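Questions I get a lot

Hi, I'm Ingrid Mercado, and I run Zurkura, a small house-sitting and home-watch business in Hostonley. I've been at it for nine years now, and my inbox fills up with the same questions every fall when people start planning their winter trips. So I finally wrote the answers down!

What's the difference between house sitting and home watch?

With house sitting, I sleep at your place. With home watch, I stop by on a schedule, walk through every room, and send you a note afterward. Most people with no pets only need home watch, and it's a lot cheaper. If you have a dog, you want a sitter – please don't try to talk me into two visits a day for a Labrador.

How far do you travel?

All of Hostonley, plus Hevgate if you live on the near side of the river. I used to go farther, but one January I spent a whole morning stuck behind a snowplow on the Schumacher road and decided that was enough of that.

What do you check on a home watch visit?

Faucets, toilets, the water heater, windows, doors, the thermostat, the fridge and freezer. I flush everything and run the taps for a minute so the traps don't dry out (that's where the funny smell comes from when you get home). I also go down to the basement, even if you tell me there's nothing down there. I bring in mail and packages and put them wherever you like.

Can I leave stuff out on the kitchen counter?

Sure, I'm not there to judge your housekeeping! Just put away anything that can rot or leak. Bananas are the big one. Potatoes are worse, and people forget them because they're in a drawer. 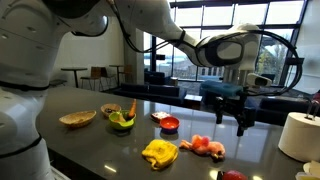 Same goes for the fridge. Toss the open milk, the salad, and any leftovers before you go, and leave me a list of what I'm allowed to throw out after that. I won't touch anything without asking, so if the cheese goes fuzzy you'll get a text from me about it.

Do you need a key?

Yes, two of them. One stays on my ring and the other goes in my lockbox, with a number on the tag and no address. Keypads are fine too, but I still want a real key in case the battery dies.

How much notice do you need?

Six days is my minimum for new clients, because I come over and meet you first. That visit is free. For the holidays, ask much earlier – Thanksgiving week is usually gone before Halloween.

What does it cost?

A home watch visit is $122 for a month of weekly stops, for a regular-size house. House sitting depends on pets and dates, so email me and I'll work it out with you.

What if something breaks while I'm gone?

I call you first. If it's water, I shut off the main and then call you. Leave me the name of your plumber if you have one you like, and tell me where the shutoff is! You'd be surprised how many people have to go look.

Do you water plants?

Yes, and happily. Orchids at your own risk.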